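ホーム　日記　台所のこと　おでかけ　前の日記　次の日記

3月　夜9時すぎ
書いた人：Fehr

今日は一日じゅう果物のことを考えていた気がする。朝起きて、まず台所の果物かごをのぞいたら、底のほうのりんごがひとつ、しわしわになっていたのだ。あーあ、またやってしまった。上に上に積んでいくから、下の子がいつも忘れられる。前は大きい鉢にどっさり盛るのが好きで、お店みたいでいいなあと思っていたんだけど、ひとり暮らしであの盛り方はやっぱり無理がある。

しわしわのりんごは皮をむいて、薄く切って、バターで焼いた。砂糖をちょっと、シナモンもちょっと（ちょっとのつもりがドバッと出た）。トーストにのせたら朝からすごいごちそうになってしまって、洗濯機が終わった音も無視して二枚食べた。おいしかった！ しわしわのほうが甘い気がするのは、わたしの思いこみかな。

そのあと散歩がてら、坂の下のBenetlowまで買い出しに。最近あそこの果物売り場が広くなって、用がなくてもつい入ってしまう。バナナがひと房200円、りんごがひと袋667円。りんごは高いなあと三分くらい棚の前でうなって、でも赤いのがあんまりきれいなので買った。レジで牛乳と食パンも足して、なんだかんだで袋がずっしり。帰りの坂がきついこと、きついこと。途中の自販機の前で一回休んだ。前は休まずに登れたのに。

雑貨屋のRilskaにも寄った。369円の小さいふきんを一枚だけ。水色のしましまで、台所にかけておくだけで春っぽい。本当は木の踏み台が目当てだったのに、もう売り切れていた。先週あったときに買えばよかったんだよなあ。こういうのを何回くり返せば覚えるんだろう。

で、帰ってきてから果物の置き方をまじめに考えた。わたしは赤いざるが好きで、洗うのも水を切るのも、そのまま食卓に出すのも全部あれで済ませてしまう。穴があいているから風も通るし、プラスチックだから軽いし、落としても割れない。きれいな陶器の鉢もあこがれるけど、毎日さわるものは結局ざるが勝つ。それに、明るい木のテーブルに赤はよく映えるのだ。そこへりんごの赤と、バナナの黄色と、プラムの濃い紫がころんと並ぶと、もうそれだけで部屋がにぎやかになる。 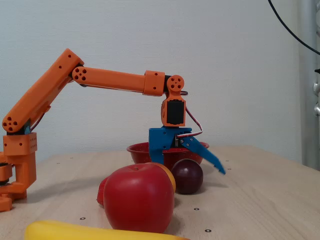

プラムの紫って、ほんとうにいい色だと思う。黒に見えたり、光の当たりかたで赤っぽく見えたり。子どものころは酸っぱいのがこわくて手を出さなかったのに、今では売り場で見かけるとそわそわする。皮ごとかじって、汁がたれそうになるのをあわてて吸う、あの感じがいい。まだ季節には早いから、今年は夏まで指折り待つことになりそう。

置き方のほうは、しばらくこういう決まりでやってみることにした。りんごは食べるぶんだけ外に出して、残りは袋に入れて冷蔵庫の野菜室へ。いっしょに置くとほかの果物がどんどん熟れてしまうので、りんごはなるべくひとりにしておく。バナナは重ねないで横に寝かせるか、どこかにつるす。つるすやつ、前にDreltoticoのカタログで見て、いいなと思って値段を見たら986円だった。うーん、買えなくはない。でもS字フックで足りるんじゃないかという気もする。戸棚の取っ手に引っかけたら邪魔かなあ。明日ためしてみよう。

それから、ざるには一段しか入れない。これがいちばん大事！ 入りきらないなら買いすぎということだ。今日はさっそく入りきらなかったので、バナナを一本その場で食べた。夕飯の前だったけど、まあいい。

夕飯は冷蔵庫の残りのキャベツと豚こまを炒めて、味噌汁は豆腐。昼を食べるのが遅かったから軽めにして、食後にりんごを半分。新しいほうは、シャキッとして水気が多くて、朝の焼きりんごとはまるで別の食べものだった。残りの半分は塩水につけて、ふたをして冷蔵庫へ。明日の朝ヨーグルトに入れる。

そうだ、テーブルも拭いたんだった。果物を全部どけて、水拭きして、乾いた布でもう一回。木のテーブルは輪じみがつきやすくて、前に湯のみを置きっぱなしにしたところがまだうっすら残っている。オイルを塗ればいいらしいけど、においが苦手で先のばしにしている。もう少しあたたかくなって、窓を全開にできるようになったらやる。たぶんやる。

ふきんは結局もったいなくて、まだ使っていない。明日おろす。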